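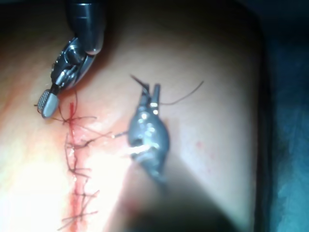

Stavero is a motion planning package for robotic suturing, written by Asuka Hoshino and Vinzenz Riedl. It tracks the thread in camera images and plans the handover between two instruments. Its authors claim 100 knots tied on practice pads without human correction. The claim is disputed: Daichi Arai, who reran the published code, got 11 before the tracker lost the thread under glare. Version 14 is said to fix this, but no outside test has been reported. Use on living tissue remains untested.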